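The Tray Room

Padis makes small electronic devices for other companies, and most of its building is what a visitor would expect: a loading dock, a long assembly hall, offices with a view of the parking lot. The part that Leonie Gasser wanted me to see is a room behind the hall where finished boards and half-finished units wait between one step and the next. Everyone there calls it the tray room.

Gasser has run it for six years. Before that she worked in a print shop, and she says the two jobs are closer than they sound. In both of them you spend the day moving flat things from one place to another without bending, scratching or mixing them up.

What moves through the room is mostly carriers. A carrier is a holder, usually plastic, that keeps a device in a known position so that it can be picked up, tested, turned over or set down without anyone touching the device itself. The trays are what the carriers sit in. They have slots, and the slots are spaced to suit the carriers. If the spacing is off by the thickness of a fingernail, the carriers lean, and leaning carriers are how corners get chipped.

For years Padis bought its trays from whoever had them in stock. When Gasser took over there were trays of several makes on the shelves, in colors that meant nothing, and a drawer full of cardboard shims that people had cut to make one kind of carrier fit another kind of tray. She kept the drawer. She opened it for me, and the shims are still in there, some with initials and pencil arrows showing which end goes down.

"Somebody was good at cutting these," she said. "I'd have liked them to be doing something else."

The replacement took most of a winter. She counted what the room held and got to 1,248 carriers, of which some 300 were cracked, warped or made for products the company no longer built. Those went out in bins. The rest were sorted by width, and the widths decided the order for new trays. Mayrhofer, a molding shop an hour's drive away, made the trays. Lomell supplied the shelving, which came with the wrong brackets the first time and had to go back.

Ambros Sutter, who handles incoming parts, was against the whole thing and doesn't mind saying so. His objection was to the color coding. He is mildly color-blind, and the first plan had green and brown meaning different things. Gasser changed the plan. The final version uses blue and black for the carriers that turn over fastest, along with a notch he can feel with his thumb, and the trays are all gray.

"Gray is fine," Sutter said. "You see dirt on gray. On the old white ones you only saw it when it was bad."

A lot of the work in the room is cleaning. Trays come back from the hall with dust in the slots, and now and then a crumb of solder or a sliver of tape. They get blown out with air first and then wiped. Gasser prefers a flat lint-free cloth folded over a plastic card, pushed down each slot and drawn out in one direction. She has tried brushes. Brushes shed bristles, and a bristle under a carrier does the same thing as a crumb. The liquid is plain alcohol wipe for most of it and a mild soap called Ovine for labels that won't let go. The soap smells like wool. People either like it or ask for gloves.

Carriers are checked by hand before they go back. You hold one at the long edges and press lightly, listening for a click. A sound carrier says nothing. A cracked one ticks. Then you set it in the slot and let go, and it should drop the last little bit under its own weight. If it needs a push, it comes out again and goes to the side bench.

I tried this for half a morning. The pressing is easy to learn. The letting go is harder, and I kept guiding each carrier down to the bottom of the slot, which hides exactly the fault you're looking for. Gasser stood next to me and said "let go" perhaps more often than she needed to.

There are only 2 rules on the wall, printed large. One says not to stack loaded trays. The other says to put a tray back facing the way you found it. The second rule sounds fussy until you have a row of trays with one reversed. The slots look the same from either end, but the first position isn't the first position anymore, and the test records for that whole tray are in the wrong order. It happened last July with a customer's units, and it took two people until evening to put right.

Not everything has been solved. The widest carriers still don't have a proper home and stand on end in a box. The labels on the upper shelves curl in summer. Sutter wants the shelf for incoming parts moved closer to the dock door, which would mean moving the side bench, which Gasser doesn't want to do because the light is good where it is — there's a high window over it, and cracks show better in daylight than under the tubes. They have been talking about this for a year.

The room is at its busiest a little after two in the afternoon, when the first shift clears its benches and the second hasn't started. Carts line up at the door. Gasser takes the trays off by the short ends, looks along the slots, and sends each one to the shelf or the sink. Sutter signs for the carts on a clipboard hung from a nail. By three the carts are gone and the shelves are full again, and she goes back to the side bench, where the day's doubtful carriers are waiting to be pressed.
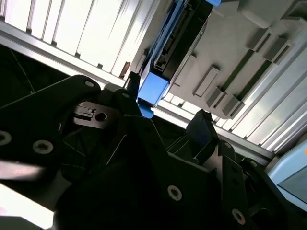
A blue and black carrier at a gray slotted tray.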